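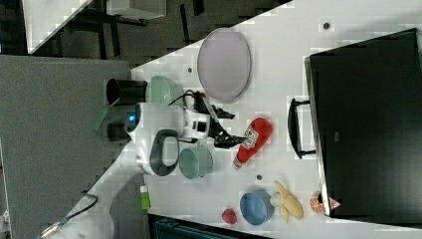 # Clearing a Mixed Table

This procedure covers a table that has collected dishes, condiment bottles, and odd items that belong in other rooms. It assumes a light-colored hard top, one person, and a sink in the same room or the next one. Allow 26 minutes for the first attempt and less after that.

## What you need

- One tray or shallow bin
- Two cloths, one damp and one dry
- Dish soap
- A cotton swab or a thin bottle brush, if the top has holes in it
- A clear section of counter next to the sink

Empty the drying rack before you start. A full rack is the most common reason a cleared table fills up again.

## 1. Stand up or remove anything on its side

Start with bottles. A squeeze bottle of ketchup lying flat can leak at the nozzle even when the cap looks shut. Pick it up by the body, wipe the tip with the damp cloth, and stand it on the counter. Close to the edge of the table, mugs come next, then bowls. A mug on its side rolls in an arc and will leave the table if the handle does not stop it.

Check inside each mug and bowl before you lift it. Tip any liquid into the sink before loading the tray.

## 2. Move large items to the floor

Cases, toolboxes, and closed bags take up the most surface and hide crumbs underneath. Lift them by the handle with one hand under the far side. Do not drag them. Grit under a hard case will scratch a painted or coated top in one pass.

Set the case against a wall, outside the path between the table and the sink. If it has to go back on the table later, wipe its underside first.

## 3. Load the tray

Load in this order:

1. Oval plates and platters, flat on the bottom
2. Round plates
3. Bowls, nested if they are the same size
4. Mugs, upright, at the corners

A large oval plate often will not fit flat in a small bin. Carry it separately and leave the bin for the rest. Keep play food out of the dish load. It goes in its own container and gets a wipe with soapy water and a full air dry. Hollow pieces with a seam should not be submerged.

## 4. Deal with cables

Unplug at the wall end, then coil loosely, with no bend tighter than the width of a mug. Leave connected any cable that belongs to equipment staying on the table. Route it along the back edge and keep it away from bowls and plates, where it can catch on a rim.

## 5. Wipe the top

Work from the far edge toward yourself in overlapping strips. Use the damp cloth with a drop of soap, rinse it, and go over the top again. Follow with the dry cloth.

For a top with drilled holes or cable openings, do not push the wet cloth over the opening. Wipe up to the rim, then clean the inside edge with the swab. Crumbs packed in a hole can be pushed through from below or vacuumed out with a narrow nozzle.

Marks that remain after two passes:

| Mark | Treatment |
|---|---|
| Dried ketchup | Damp cloth laid on the spot for 2 minutes, then wipe |
| Mug ring | Baking soda paste, light pressure |
| Black scuff | Melamine sponge, tested first underneath |
| Ink | Rubbing alcohol on a swab |

## 6. Return only what belongs

Put back items used at the table every day. Condiments go to the fridge or the cupboard according to the label. Dishes go to the rack. Everything else goes to its room in one trip, on the tray.

## Notes

The loading order in step 3 comes from Spyros Vukčević, who ran the shared kitchen at Gronville. His version put mugs in first. I changed it after chipping a plate rim.

Timing on my own table in January was 23 minutes, including the holes. Without step 5 it was under half that.

If the top stays tacky after drying, there is too much soap in the cloth. Rinse the cloth and repeat step 5 with plain water.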